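Print this message | E-mail this message

Re: [cusen-users] wrist view only, is it enough?

On a message sent in December, someone on the list wrote:
> We trained on the Hukside set with the wrist view plus an overhead
> view. Has anyone dropped the overhead one completely? Our policy
> goes blind once the fingers get close to the part.

Yes, we did, and I'm a fan! We took the Zarnau recipe (same learning rate, same everything) and trained for 2,000 steps on wrist frames alone. Out of 61 grasps on ring-shaped parts it missed 19, so not great, but the misses bunch up in a way I find kind of exciting. Nearly all of them are off to one side, where one finger gets to the part well before the other and shoves it.

What helped most was keeping the frames from the last bit of the approach, fingers open, part in between. The Claeys loader throws those out as "too similar" by default, so check your config!! Put them back in before you touch anything else.

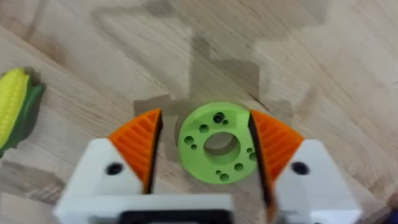
I'd also leave clutter on the table while you record. Our first batch was too tidy and the policy fell apart the minute there was a toy next to the part. Oh, and we ran 3 seeds, and the spread was bigger than I'd like, so take my numbers with some salt. Happy to send the config if you want it.

Print this message | E-mail this message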